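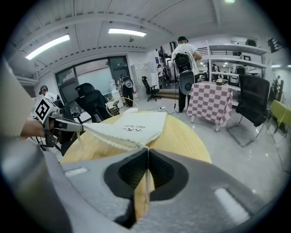 Volunteers wanted – meteorite dust sorting, January 2020

Trurkudico needs people with decent eyesight and some patience. We've got 106 trays of roof and gutter grit waiting, and a paper due in May. Most of the grit is plain dirt. A few grains in each tray fell from space, and those are the ones we want.

What you'd do: look down a microscope, pick out the round shiny grains, put them on a slide, write down the tray number. Repeat. Sessions run three hours with a break.

No science background needed. Must be 16 or over. Steady hands help. Glasses fine, contacts fine.

Training is one evening with Nuanchan Noiphan, who ran the last round. That round gave us 3762 candidate grains and Kamol Limsakul is still checking them under the electron microscope, so please be picky – a smaller pile of good ones beats a big pile of rust.

Pay: none, sorry. Bus fare back if you keep the ticket, plus lunch on the long days. Your name goes in the thanks section of the paper unless you tell us not to.

We have 15 places. Four already gone to people from the Srithong roof survey.

To sign up, email Afonso Bettencourt with your name, age and which evenings you can do. Put GRIT in the subject line or it will get lost. If you need a higher desk or step-free acess say so now, the upstairs lab has stairs only and we'll put you in the ground floor one.

Got your own gutter samples? Bring them dry, in a sealed bag, with the adress and roof type written on it. Not in jars please.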